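Thursday, February 27, 2020

Up before the alarm, which hasn't happened since about the time I left school, and all on account of bread! The starter had pushed its lid up in the night. I stood there in my socks grinning at it like a fool. Eighteen days of feeding it and sniffing it and apologising to it, and this morning it smelled of apples and a bit of beer, exactly as Corey Hapeta said it would.

Walked down to Stistirdale mill before work to get more rye. I do love that walk. The river was high and brown and very noisy under the footbridge, and there was one heron on the far side looking thoroughly fed up. Efren Lagman was already sweeping out the shop and he let me go up the ladder to see the stones running, which I've wanted to do ever since we moved here. The whole floor hums. You feel it in your teeth. He showed me how he rubs the meal between finger and thumb as it comes down the chute, and had me try it too, first too coarse, then a tiny turn of the wheel, then just right, cool and silky. I could have stayed all day. As it was I missed the 7.40 bus and had to run for the next one with a sack of flour under my coat.

Work was work. Spent most of it thinking about hydration, if I'm truthful, and I wrote "crumb" in an email where I meant "column".

Home by six and straight into it. 700 grams of flour this time, mostly the strong white with a good scoop of Efren's rye, and I held back a little of the water because last week's dough ran all over the place and baked up like a discus. Salt after half an hour. Corey is very firm on that. He learned it at a bakery in Luik where he spent a summer as a student, sleeping above the ovens, and he says the old man there would take the salt tub home with him so that none of the lads could put it in early. I don't know whether to believe this but I've waited my half hour every time.

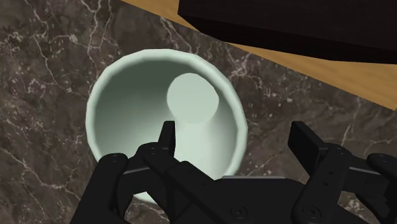
Then the folding, which I think is my favourite part of the whole business. You wet your hand, get your fingers right under, pull up as far as it will go and lay it over. Turn, and again. The first round it's just porridge. By the third it has started to hold itself together and push back at you, and I let out an actual shout, so that Mum rang off thinking something had happened (I had her on the speaker, poor thing). Rang her back. She says my gran made a rye loaf every Friday when they lived in Clallanen, dark as a boot, with caraway, and that she never wrote anything down. Mum is going to ask Aunt Jo if she remembers the amounts. I would so love to make that one.

Kitchen is cold tonight so I'm giving it longer than the book says. The book wants everything at a temperature this house has never once reached outside of June. I've put the dough on the shelf over the boiler with a tea towel on top, and keep going in to look at it, and it has definitely grown since supper. There are bubbles at the side!

Plan for tomorrow: shape it first thing, into the fridge while I'm at work, bake in the evening in the big Zurico pot with the lid on for the first part. Must remember to cut it deeper this time. And must buy oven gloves, the old ones have gone through at the thumb and I've got the blister to show for it.

Corey is coming on Saturday with butter from the market and says he'll be brutal. I've told him I can take it. Need to hoover before then, and find the other bread knife.

Half past ten. One more look at the dough and then bed.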